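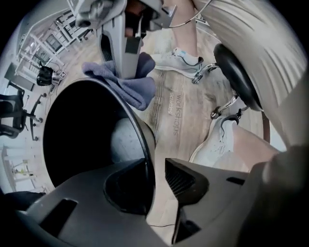 Chapter 4
Household Waste: Quantities, Sorting and Storage

4.1 Scope of the chapter

Household waste is the material that a dwelling discards in ordinary use. It excludes building rubble, garden soil and anything collected under a separate trade agreement. The definition matters when figures from two districts are compared, as many older surveys counted garden waste with the rest.

Three quantities are used throughout. The arising is the mass of waste produced by a dwelling in a stated period. The capture rate is the share of a given material that is placed in the correct container. The residue is whatever remains after all sorted materials have been taken out. Arisings are given in kilograms per dwelling per week unless the text says otherwise.

4.2 Storage within the dwelling
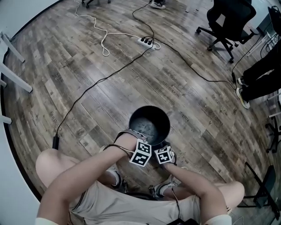

Waste is normally held twice before collection: first in a small container indoors, then in a larger one outside. The volume of the indoor container sets how often it must be emptied. For a container of 20 litres and a daily volume of 4 litres, the emptying interval is five days. Food waste should be held for a shorter time, whatever the spare volume.

Volume is a poor guide to mass. Loose packaging has a low bulk density and fills a container quickly – wet kitchen waste does the opposite. Bulk density is therefore measured separately for each material, using the method in Section 4.5.

4.3 The Pluvov survey

Worked problems in this chapter draw on the survey by Lloyd and Kemeys, which covered 200 dwellings in Pluvov over 13 weeks. Each dwelling kept its normal containers. Sorting was done by hand at the depot, and samples were weighed as received, with no correction for moisture. Parry later questioned this last point, and his objection is taken up in Section 4.6.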